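Re: [trerley-users] planner keeps giving up on cluttered boxes

Lilian Kinyua wrote:
> We moved to the new Trerley build in May and now the planner
> times out whenever both arms have to reach into the same box.
> 1,936 calls in the log, and the slow ones are all two-arm goals.
> Is anyone else getting this?

Hi Lilian,

Oh yes, same trouble over at Funholm! I lost most of an afternoon to it before I looked at the collision settings – the new build checks every cloud point against both arms at every step, and a full box has an awful lot of points. Try setting cloud_skip to 4 and raising the timeout to 10 seconds (ours was still on the old default). Then plan one arm first and hand its path to the second as a moving obstacle. It's a bit clunky but I'm happy with it so far.

My test setup at the moment is two arms with a packed cardboard box between them and a blue tray in front of the box.
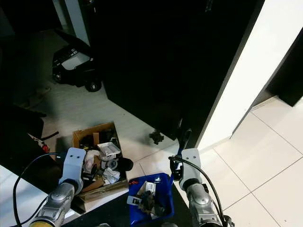 Does the cloud_skip setting change what the grasp picker sees?
The grasp picker reads the full cloud before any points are dropped, so its scores stay the same.

I'll push my config to the Pridus branch tonight, after 20:00 my time. Shout if it won't load!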